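Keeping a Hand-Held Gripper in Working Order
Baltasar Figueroa and Alcides Ríos
Project report, 2024-04-10

1. Purpose

Our group took over one hand-held gripper, which we call Okitz, from last year's students. Our task was to set it up for picking wrappers off a table and to write a maintenance routine for the next team. We logged 1205 grips between September and the end of the project.

2. Setup

The gripper has two fingers with blue pads on the inside, and the pads have to meet evenly along their length. We checked this with a strip of paper before every session. If the strip slid out on one side, we loosened that finger, pushed it square and tightened it again.

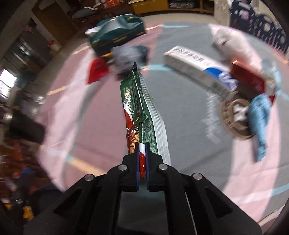
Snack wrappers were the hardest objects to hold. A stiff one stays put with little force, but thin film folds and slips if the pads are even slightly out of line. We wrote down every slip. There were 154, and most came in sessions where we had rushed the paper test.

3. Routine care

We cleaned the pads after every 200 grips with a damp cloth. Crumbs and grease build up on them, and the grip gets worse slowly enough that you may not notice. The screws on top also work loose — we had to retighten them 13 times. Alcides marked each head with a paint pen at first, but the marks rubbed off and we went back to checking by hand.

The cable needs slack where the linkage opens. Ours was taped too tight for the first two weeks and pulled on the connector.
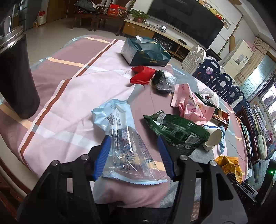
4. Repair

One finger developed play at its pivot. We took the plates apart, replaced a worn bushing with a part ordered from Destton, and put everything back in the same order. The job took an afternoon. A spare bushing is in the drawer with the hex keys.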